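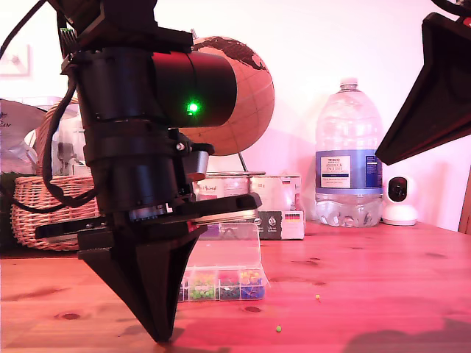 Danai Tsolakis
Head of Computing, Clururgate School
July 5, 2019

The summer term closed this afternoon, and with it the first full year of the joint programming course run by Clururgate and Brisgate schools. I was asked by several parents to set out in one place how the course was organised and what will change in September. The views below are my own and should not be read as the formal report, which goes to both governing bodies in the autumn.

The course was open to every pupil in Years 8 and 9 at the two schools. A total of 398 pupils were enrolled by the end of the first half term. Each received one hour of teaching a week in ordinary lesson time, with a further hour after school for those who wished to attend. Pupils began with short written exercises in planning a program on paper, moved on to simple games and quizzes, and spent most of the spring on a project of their own choice.

It had been our intention to use the same materials at both schools from the first week. This was not achieved. Brisgate teaches a fortnightly timetable and Clururgate does not, and by October the two groups were three lessons apart. Leszek Ostrowski, who leads the subject at Brisgate, rewrote the second unit over a weekend so that it could be taught in either order. I am grateful to him. Colleagues elsewhere who are considering a shared course would be well advised to place the two timetables side by side before anything else is agreed.

Pupils' work was stored and marked on Fonance, which both schools already used for homework. It served us well for short tasks. It was less well suited to long projects, and a number of pupils lost earlier versions of their work when they saved over them. From September each pupil will keep a project diary in an exercise book as well, and a note of the week's changes will be made in it before the end of every lesson. Some of the older pupils have already told me what they think of this.

The project afternoon took place in April in the Zacharopoulos Hall. The hall seats 200, so families were invited in two sittings. Nine projects were presented from the stage and the remainder were set out on tables at the back and in the corridor. I will not list them all. A bus timetable reader written by a Year 8 group drew a long queue, as did a spelling game which had been made for a younger brother and was a good deal harder than its author believed. Danish Memon, a parent who writes software for a living, spoke for ten minutes on reading other people's code and then answered questions for a further half an hour – the second sitting began late as a result, and I apologise again to those who were kept waiting on the stairs.

Attendance at the after-school hour was uneven. It was strong in the autumn, fell sharply after Christmas and recovered only in the weeks before the project afternoon. Ineke Vanhove, who supervised the Clururgate sessions, asked pupils who had stopped coming to give their reasons in a sentence. Most mentioned the late bus. A smaller group said they had expected to be helped with their own ideas and had been given more worksheets. Both points are fair. The late bus is a matter for the council, to which the school has written, but the worksheets are a matter for us, and they will be withdrawn from the after-school hour entirely.

I should also record that girls made up just under half of the enrolment but far fewer than half of those who stayed after school. We do not yet have a full explanation. Mr Ostrowski and I will visit two schools in the next county during the autumn term where the balance is better, and I shall write about those visits here.

Arrangements for September are as follows. The course continues in Years 8 and 9. Year 10 pupils who completed a project may apply to help with the younger groups, and forms are available from the school office. Njål Kristiansen joins the Clururgate department from the start of term and will take over the Tuesday classes. There is no charge for the course, and pupils do not need a computer at home – the library machines at both schools may be used at lunchtime and until the building closes.

Parents who wish to see their child's project may still do so by logging in to Fonance with the pupil's own account. Access remains open through the holiday. Questions about September should be sent to the school office, which is staffed on weekday mornings until the end of the month.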